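Thread on switching our office from disposable cups to real mugs. I kept notes from September through December because people at other companies kept asking me how it went. Long, sorry.

Background: we have 40 people on one floor, one kitchen, one dishwasher. Before this we bought paper cups by the case. Most people used a new one for every coffee, and a second one for water.

I went through the supply orders for the spring. We had gone through 60 sleeves in the time I thought we'd used half that. The sleeves are small, but still.

First idea was to ask everyone to bring a mug from home. We did this for two weeks. Half the floor brought one. The rest kept using paper, and then the people with mugs started using paper too on days when their mug was dirty.

Second idea was to buy a set of matching mugs. I got quotes from two places. Clallitz wanted a logo on everything and a minimum order we didn't need. Tukthorpe sold plain seconds by the crate, so we went with them. The whole order came to $784 with delivery.

That sounds like a lot for mugs. It included racks for the dishwasher and a shelf, which we needed anyway.

Sebastián Benítez put the shelf up. It holds two rows. Put your shelf next to the coffee machine and not across the room by the sink. Ours was by the sink for the first week and people walked right past it to the paper cups. 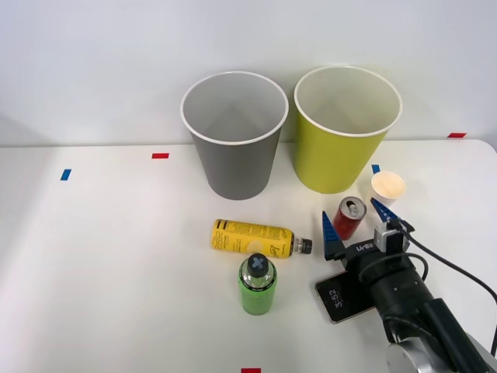
We kept paper for visitors and moved it into the cabinet with the door closed. That one change did more than any of the emails I sent. People use what is in front of them.

On recycling, since it comes up every time: paper cups for hot drinks usually have a thin plastic lining. Some haulers take them and some don't. Call yours and ask. Ours doesn't, so every cup we thought we were recycling was going to the landfill.

Compostable ones have the same problem. They need an industrial composting site. If your building has no compost pickup, they go in the trash with everything else and you've paid extra.

The dishwasher is where this nearly fell apart. In October it was full by noon and no one ran it. Mugs piled up in the sink and I got complaints.

Daichi Fujimoto suggested running it twice, at 11:30 and again at 4:30, full or not. We've done that ever since. Whoever is getting coffee at that time pushes the button.

Feng-yi Chien asked about the water and power for the extra cycle. Fair question. Ours has a short cycle that uses less of both, so we use that one for the late run. Check the manual for yours.

Breakage: 2 mugs so far. One was mine.

Things I'd do differently. Order the racks first. Get wider handles, because the ones we picked are tight if you have big hands. Skip the mugs-from-home stage completely.

Po-yen Yang's team upstairs is starting the same thing after the holidays and they're going straight to the closed cabinet. I'll add to this thread when I hear how they do.

If anyone has found a decent lid for a standard mug, please reply with the name. People carry coffee down the stairs here and the carpet shows it.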